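Putting the Tools Away: Final Report, Household Tasks Group
Rustilgate Technical College, submitted in June

1. Why garden tools

Our question was whether a pair of robot arms can do a chore a six-year-old does badly. The Zindinis prize brief asked for "a household task of real value." Half the class chose folding. We chose cleaning and putting away toy garden tools, which looked easy on the whiteboard and stayed easy right up until we switched the arms on.

Each tool has to be picked up, rid of its clay and put in the bucket. For a person this is one chore. For us it became three, and the first one ate most of the semester.

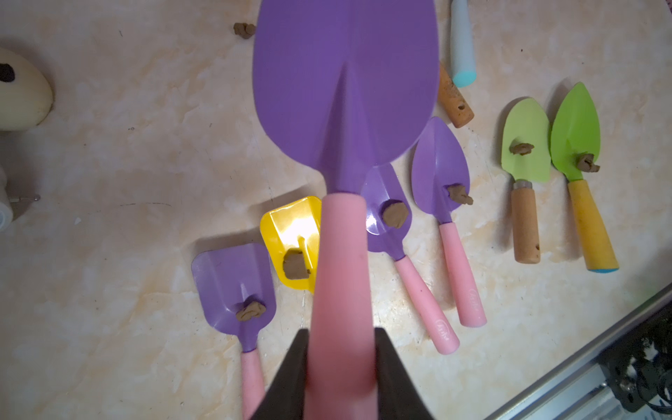

Fig. 1. Purple trowel between the gripper fingers, with more tools still on the table.

2. What went wrong, in order

Handles were the first problem. They come thick, thin, tapered, plastic and wooden, and a grip that suits one is an insult to the next. Our planner, Liapis, wanted to take everything by the middle. A trowel held by the middle swings, and a swinging trowel gets rid of its clay in its own way.

Overlap was the second. When one blade lies across another, the wrist camera sees a single tool with two ideas about where it is going. We ended up lifting whatever was on top and asking Liapis to look again, a fix that cost us 2 weeks to reach and one line to write.

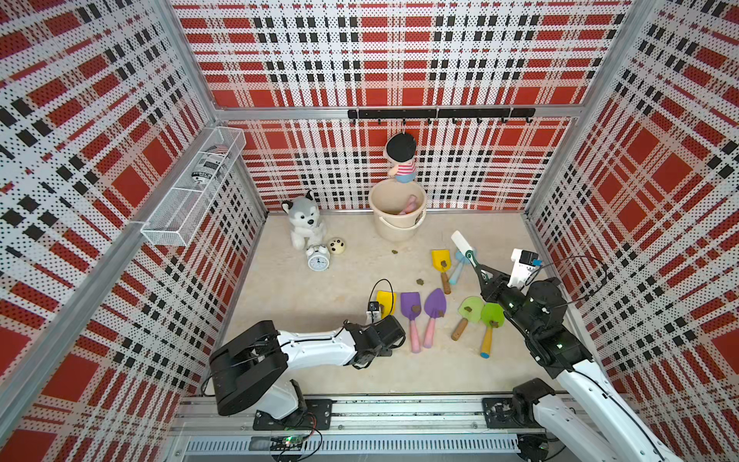

Running both arms was supposed to halve the time. It mostly gave us two machines being polite to each other. We added a rule that only one arm may cross the midline, and after that the waiting was at least predictable.

3. Results

Over our last block of trials Liapis got 81 percent of tools off the table without help. Cleaning did much worse – almost 4 minutes per tool, and the blade was often still dirty. The Gollarov scraper attachment helped on flat blades and did nothing for the ridged ones.

4. Can it do the chore yet?

With a person standing by, partly. We would trust it to pick up. We would not trust it to clean, and neither did our grader. Next year's group should start with the scraper and leave our grip code alone unless they have a free month.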